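Crush your bottles or leave them whole?
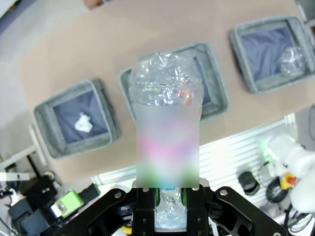

Squashed one over the grey felt bins, with another bottle in the right-hand bin

judiler92: I've sorted into felt bins at home for ages and always scrunch the plastic ones. Way more fit in before I have to take them out. Anyone else?

Traketska: Whole, always. Our depot's machine wants to read the label and it spat back 5 of mine in October – never again.

grarnness: Depends where they're going, mate. Kerbside, squash away. I do like those bins, is the navy bit a liner that comes out?

judiler92: Haven't tried pulling it, will have a go tonight.

Traketska: Still reckon you're throwing away your refund.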